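Re: [handheld-collection] Draft 3 of the home recording rules – comments by Thursday

On Monday night the Hinilmont group wrote:

> Section 4 says the operator should "prepare the work surface" before the
> first take, but it doesn't say what happens to the rest of the room. Our
> people record in their own homes. Are they supposed to tidy up? Two of them
> have been spending longer on cleaning than on recording. Also, is there
> still a minimum opening for the fingers at the start of a take? Draft 2 had
> one and draft 3 doesn't.

Taking these in order.

The room stays the way it is. Section 4 covers the work surface and nothing else, and I'll change the heading so it says that. The Trardale set was recorded in rooms that had been cleared first, and the people training on it asked us for ordinary rooms the next time. The only things an operator should move are papers with a name or address on them, family photos, medicine labels that can be read, and screens that are switched on. Floor space where the operator walks has to be clear enough to be safe. I'd like that last part in section 2 with the other safety items, and not in section 4.

For the work surface itself, the draft says three to five objects, at least one of them lying on its side, all within reach without taking a step. A patterned cloth is fine as long as it lies flat. Julley asked for plain cloths only and I don't agree – the checks have caused no trouble in tracking so far. 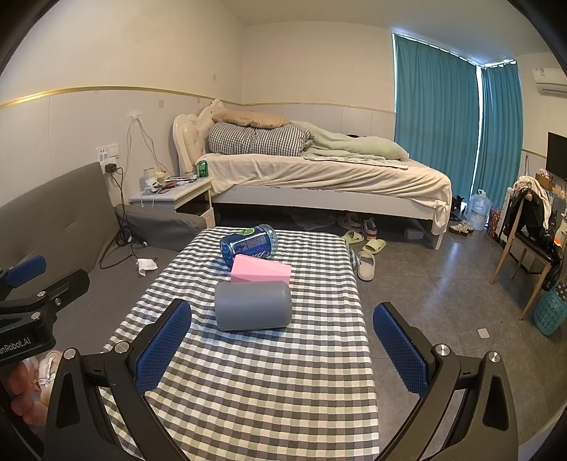 Start position over a checked cloth, three objects on the table, both finger pads in view.

On the second question, dropping the opening was a mistake. The text should read: fingers open at least 70 mm at the start of each take, both pads visible, and the nearest object between them or directly ahead. I'll put it back as 4.3. Hold that position for 500 ms before moving. Some operators start closing as soon as they press record, and in the last batch 57 takes out of 880 had to be thrown out for that reason alone.

Two smaller points while the section is open:

4.5 – "hand must not be visible" should be "hand must not be between the camera and the objects." Part of the hand near the mount is allowed.

4.6 – Özkan wants the object list written down before the take. I'm fine with that if one list per session is enough.

Please send wording changes to the list and not to me directly, so they end up in the archive. I still need someone to check the table in Annex B against the new numbering.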